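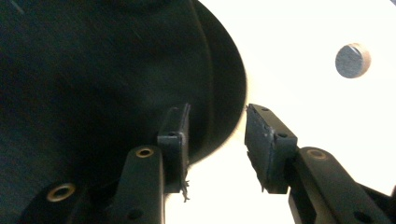 Skava pads at the cap, wrist view. Grip face on the right pad is scuffed.

September, pad comparison, cap on wire stand

Started 10.15. Skava hand grippers left and right, hard pads fitted, against the notes Geeta Sengar left for the Illilen set. Same cap, same stand, same board. Plan was 60 lifts with each set of pads and 60 placements back on the stand, so 120 moves a set.

Got through 40 lifts before stopping to look at the pads. There are threads on the lower corner of one of them. I can't say if they came off this cap or were there from Sachdeva's fabric runs. Wipe pads down before the next block and note it on the sheet.

The brim is the easy place to grab. The crown folds in when you close on it and then won't sit over the ring. Geeta wrote the same for the Illilen pads, so I don't think it's a pad problem.
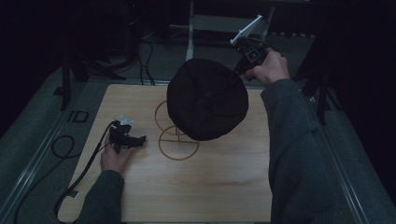 Left hand stays down on the board unless the stand starts to walk. With the right hand alone the stand moved on some placements, usually when the edge of the cap caught the upper ring on the way down. Lifting higher before coming across cured most of that. Slower, but I'd take slower.

Cable on the left gripper wants more slack. I kept feeling it tug when I reached over to the far side. Will ask Rester if there is a longer one in stores.

Wrist cameras: exposure locked at the morning setting and left alone. Black cap on one side and bright background on the other is a bad mix. The seams are hard to make out from the wrist and much easier from the head view. Frame count for the first block was 2,894 on the right wrist, no drops logged. Left not checked yet.

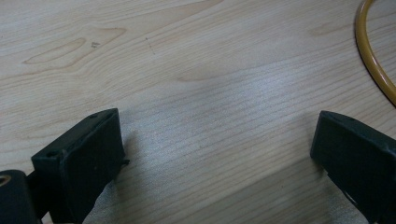

Glare off the board is the other thing. It sits right between the fingers when the gripper is open and low, and the tracker loses the grain there. Try moving the lamp back, or a matt cloth on the board, but then the cloth has to go in for the Illilen set too or the comparison is no use.

To do: finish the last 20 lifts, swap pads, check left wrist log. Geeta has the spare pad screws.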